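Galero Capture Software
Set-up guide, section 4: Checking the gripper views
February 1, 2023 | Ruwan Dissanayake
Search this guide

1. Start the capture service and wait for both grippers to be listed.
2. Open the gripper view. With the jaws apart, both fingers should show at the bottom.
3. Open the head view and hold one gripper at each side of the mat.

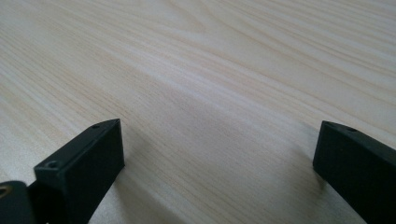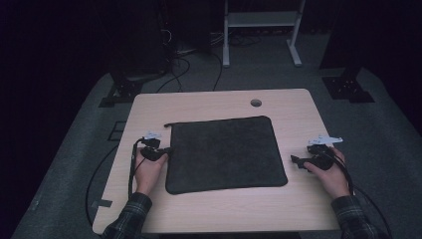

Fig. 5. Gripper view (first) and head view (second).

4. Select Align. Keep still until the counter reaches 20.

Note: If tracking drops out over plain wood grain, lower the feature threshold to 19.

Caution: Do not unplug a gripper cable while Align is running.

Contact | Copyright Galero | Back to top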